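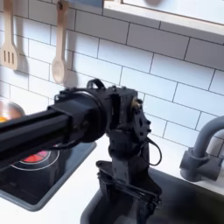
Section 5. Setting up a piano duet in Sturnent

I wrote this part of the guide after helping my duet partner Hye-jin Yoo get going, so it follows the order we did things in. You need one digital piano with 60 keys or more, and Sturnent already installed (see Section 2).

1. Connect the piano and open Sturnent. Wait for the green dot next to its name.

2. Choose New Score, then Four Hands. You get two parts, Primo (the upper player) and Secondo (the lower one).

3. Set the split point. I like middle C for easy waltzes, but plenty of pieces cross it – you can move the split at any bar.

Note: the pedal belongs to Secondo by default. If your Primo player is the one with the longer legs, change it under Parts > Pedal.
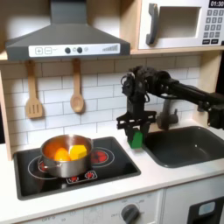 4. Set the tempo. Ours was 98 for the first run-through and that was way too brave, so start slower and creep up.

5. Turn on Count-in and pick two bars. One bar goes by awfully fast when you're both still shuffling on the bench!

6. Press Record and play to the end, wrong notes and all. You can redo single bars later from the Takes menu.

Caution: Sturnent keeps 11 takes per score. Record another and the oldest is deleted without any warning. I lost a lovely slow movement that way in August, so export the ones you care about first.

7. To practice alone, mute your own part and play along with your partner's.

Page turns are covered in Section 6.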